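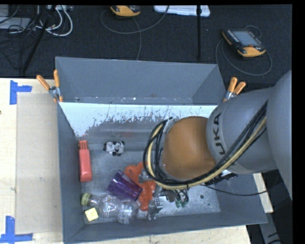

Bin-picking cell budget

A bin-picking cell budget is the plan of costs that an organization prepares before it buys a robot cell for taking mixed objects out of a container. It usually covers the arm, the gripper, the sensing equipment, the bins, the installation and the spare parts. The term is used in small factories and in university laboratories.

Scope

The price of the arm is the best known part of the budget, but it is often quoted alone, and this makes offers difficult to compare. A complete offer states whether the controller, the handheld operating unit and the cables are included. Cables that run outside the arm are exposed to bending and to contact with the bin wall, and many planners list them as consumables. The same is done with gripper fingers.

Bins are a smaller item. Metal bins last long, but painted surfaces inside them wear where the gripper touches often. Clamps, tape and a flat table are normally bought locally and are entered under workshop costs.

Test objects

A set of test objects is needed for acceptance of the cell. Planners choose cheap household things and toys of different shape and stiffness. Transparent bottles and cups are included in most sets, as many depth cameras measure them poorly. Soft toys test the closing force of the gripper.

The Lanport method

In the method used at the Lanport training center, written by Dezső Katona, the budget is divided into purchase, installation and operation. The operation part covers 2 years. Installation is planned for 16 working days, of which 8 are kept for calibration and safety checks. Anderson Sales later added a separate line for replacement cables and fingers, with 3275 euros as the starting value for one cell. The line is reviewed every May.

See also

Gripper selection
Robot cell layout
Acceptance test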